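Plastic spur gear from a hand-crank label winder: how to measure it for a replacement, and what to put it down on

Mortimer Kapoor
Monday, August 25, 2025

I have a Lulex bench winder with a stripped plastic spur gear. The part is no longer listed. It has 18 teeth and drives a larger gear with 65 teeth, which is undamaged. My calipers give an outside diameter of 25 mm on the worn one, measured over two intact teeth opposite each other. The bore is plain and round with no keyway.

Two things I would like to sort out before ordering or printing anything:

1. How do I get from these measurements to a gear size a supplier will recognise? The seller I tried wanted the "module" and I gave them the diameter.

2. I have already lost one retaining clip off a bare laminate bench, and I keep scuffing the teeth when I slide the gear over to measure it. Is there a better surface for this sort of work? I have tried a white tray, but the glare makes the tooth edges hard to see.

I can print in PETG if a bought gear is not available.

wrongsprocket

Just get the whole gear set from a scrapped winder. Mine is a Qiu and the gears look the same as the Lulex ones to me, although I haven't put them side by side. Colour doesn't tell you anything, so ignore that.

For the surface, an old towel.

Tamsin Abernathy

I would not use a towel. The loops catch on clip ends and gear teeth, and lint gets into grease. More on that further down.

Size first. For a standard metric spur gear, the module is the outside diameter divided by the number of teeth plus two. Your gear: 25 divided by 20 gives 1.25, which is a stock module, although a less common one than 1 or 1.5. Check this against the centre distance between the two shafts. Add the tooth counts, multiply by the module and halve the result. With your figures that is 51.875 mm. Measure between the shafts with both gears off – outside edge of one shaft to inside edge of the other is fine if the shafts are the same diameter. If you are within a couple of tenths, order module 1.25. If you are well out, the gear was probably cut with a profile shift and a catalogue part will bind or run loose.

You also need the pressure angle. It is 20 degrees on most modern plastic gears and 14.5 on some older ones. Lay the new gear against the old large one and roll them by hand before you fit anything. A mismatch feels lumpy.

Face width and bore matter as well. Measure the bore with the inside jaws in two directions at right angles, in case it has worn oval. Check the shaft too. People replace the gear and leave a scored shaft in place.

If you print it, lay it flat on the bed, 100 per cent infill, and ream the bore to size afterwards. I slice mine in Prusta with the elephant foot compensation turned on, otherwise the bottom layer of teeth comes out fat and the gear rubs on one side. PETG will do for a hand crank. Nylon is better if you can keep it dry.

Now the surface. Use a plain woven cloth with no pattern and no nap, in a colour the part isn't. Mine is a teal green, and blue plastic stands out on it well enough that the tooth outline can be followed by eye. Small creases don't matter. Deep folds do, as a clip will go into one and stay there. Iron the cloth or pull it taut and clip it to the bench edge. One gear down at a time, flat on its face.

Blue spur gear on the green cloth in the first one.
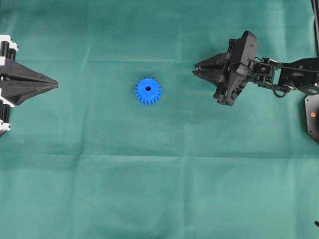
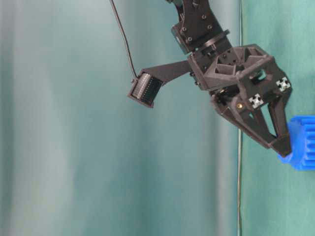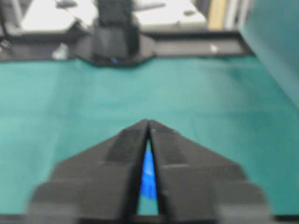
For lighting, use one lamp off to the side and set fairly low. Overhead light flattens the teeth and you lose the root line, and that is the part you want to inspect on a worn gear. Look for whitening at the base of each tooth. On a gear that has stripped once, the neighbouring teeth have usually started to crack.

Lift the gear by the rim when moving it and don't drag it. Grit on a cloth will mark soft plastic nearly as quickly as laminate does. Shake the cloth out before each job and wash it without fabric softener, which leaves a film.

Spare clips go in a lidded container before the cover comes off. I use the small Ikico ones. The lid is stiff.

Mortimer Kapoor

Centre distance came out at 51.9, so I have ordered module 1.25 at 20 degrees. The shaft has a light score on one side. Would you polish that or replace it?

Tamsin Abernathy

Polish it if your fingernail doesn't catch. Wet and dry paper, 600 grit or finer, and wipe it clean before the new gear goes on.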